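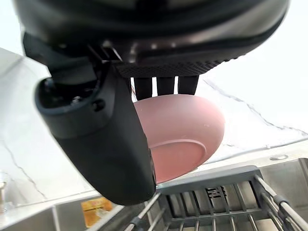 4.2 Decal adhesion on sprayed acrylic coats

The second set of trials tested how well waterslide decals hold on scale model parts when the gloss coat below them is thin. Test panels were molded in gray polystyrene by Trajkovski and sprayed with Prillell clear acrylic thinned to two levels. A total of 119 panels were used. Each panel was washed in dish soap, rinsed, and left in a closed cabinet overnight before spraying.

Decals came from a single Parolia sheet to limit changes in film thickness. Setting solution was brushed on once and not blotted. Edge lift was read under a stereo microscope by one operator (Valbona Shehu), who did not know the coat level. 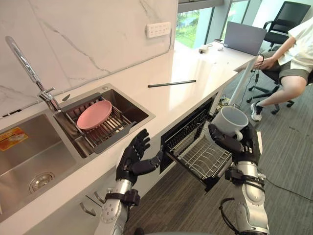 Figure 3. Robotic hand holding a white mug by its handle above an open dishwasher drawer.

Panels with the thinner coat showed more silvering at raised rivets and along engraved lines. On flat areas the two levels could not be told apart. Sanding the base color with 4,000 grit paper before the gloss coat reduced silvering at both levels.
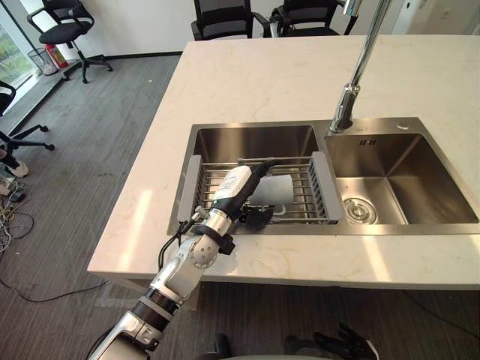 The effect of sanding was weaker on panels carrying raised detail, where the paper removed paint from the rivet heads before it leveled the surface between them. These panels were kept in the analysis but are listed separately in Table 5. A second softening solution, sold by Jetasley, was tried on the same panel type and is treated in Section 4.3.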